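Bedroom tidiers wanted, two places

Flesberg, Plendale. Part-time, starting in the new year. Apply by Dec 17, 2025.

Lammers looks after furnished rooms at Flesberg, let to people who are otherwise charming. They sleep in the beds, as intended, and then they use the beds as a table, a larder and a bin. We need 2 more people to put this right before the next guest turns up with a suitcase.

The work is mostly small rubbish on large flowery sheets. You will meet paper cups, carrier bags in every shade of pink, and those foam mesh sleeves that fruit comes dressed in. You pick it up, you put it in the bin, and you move on to the next bed. Bins are provided. We have never worked out why this doesn't help. 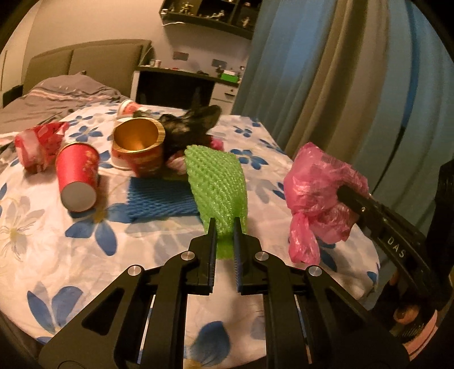 Cups, bags and netting, all on the bedding.
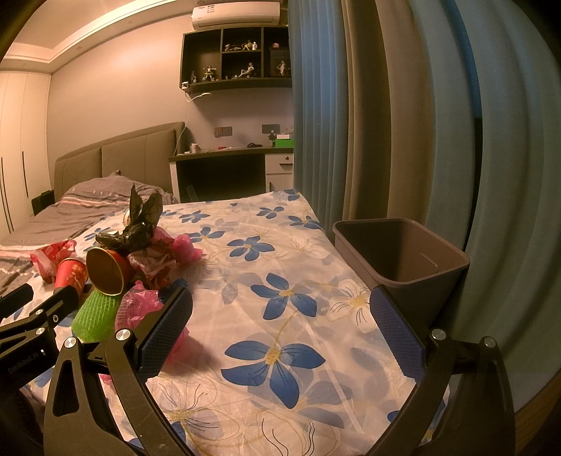

We'd like someone who can look at a heap on a mattress without taking it personally. You should know that a cup may still have something in it, and tip it over the sink before it goes anywhere near the linen. Knotted bags stay knotted. If you find a fruit net you think is pretty, you may keep it, but please don't start a collection in the linen cupboard. It has been done.

Experience is welcome. So is having shared a house with teenagers, which we count at the full rate. You'll need to manage stairs and be able to fold a fitted sheet, or at least roll it into a ball with some confidence.

Hours are mornings, with more on offer from June when Flesberg fills up. Tea is free. Biscuits depend on who got there first.

To apply, write a few lines to the Lammers office, Room 507, Skultari House, Plendale. Keep it under 200 words and tell us the worst thing you've ever found under a pillow. No CV needed at this stage. Please don't enclose the thing itself.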